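Besano white packaging – bottles, cartons, printed film bags

Plain white stock, shipped from our Woltska warehouse. Mixed orders fine. Ask for Brock McKinnon if you need a sample first.

Bottle
Rounded-square shape, soft corners. White. Sold by the case, 48 to a case. Caps ordered seperately.

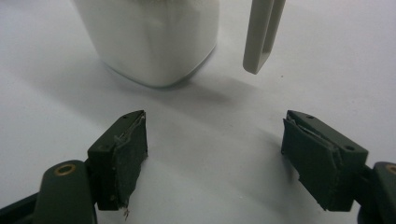

Carton
White, ships flat, folds up by hand. Packs of 300. Takes a label or direct print, tell us which when you order.

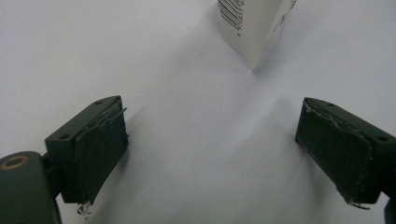 Woltska, February
Carton stock back in. Orders held over from last month go out first – allow 5 working days. Barcodes can be printed on the carton, send us the number and we set it up. Proof comes by email. 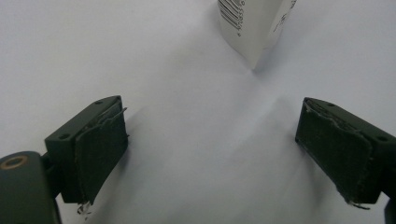 No setup charge on repeat orders if the artwork hasnt changed. New artwork, add 7 days.

Bags are thin white plastic film, blue print. Hotline number, icons, spec table, all fine at this size.
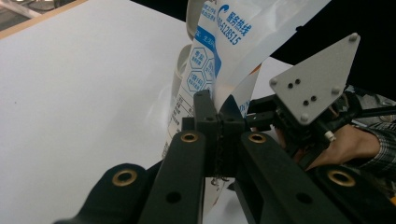
Small type in black is OK too. Send files as PDF, fonts outlined. Bag orders close at noon for same day booking.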